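Tarkham Hand, Second Look: Is It Worth the Line in Your Budget?

So I promised an update once we'd had the Tarkham hand for longer than a demo week, and it's now May 2023, which makes it 4 months on our floor at Mevine. Short version: I like it a lot, I'd buy it again, and I'd budget for it completely differently!

The hand is the easy part. The quote from Gkikas was clear, Stelios Lambrakis in their sales office picked up the phone every time I called, and it shipped when they said it would. What I missed was everything sitting next to it on the order form - spare fingertip pads, the wrist adapter, the support plan. Those extras added over 12 percent to my total, and I had to go back to Margit in purchasing with my hat in my hand (sorry, Margit). 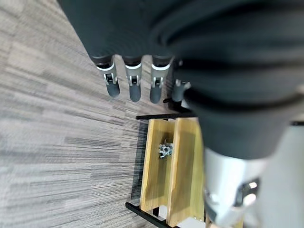 The Tarkham over our wooden stand, lining up on the little silver piece in the slot.

Small parts in tight spots are what we bought it for, and we've been building our own stands out of boards and black metal bar. Cheap, quick to change, and I'd much sooner have a finger bump pine than steel. Put some shop money aside for this stuff, because you'll make more of it than you think.

Things I love: the covering wipes down easily, the finger joints are simple to get at, and the setup guide is written by someone who has clearly set one up. Things I don't: the pads are sold only in packs of 12, and the training seat is priced per person. We paid for 2, for Nives and me, and should have sent Christos too.

If you're planning for next year, ask for the full parts list before you ask for a discount. Gkikas will also hold a quote until September if you request it in writing, so do that while you argue with finance.

Four stars from me. The missing one is for the pad packs.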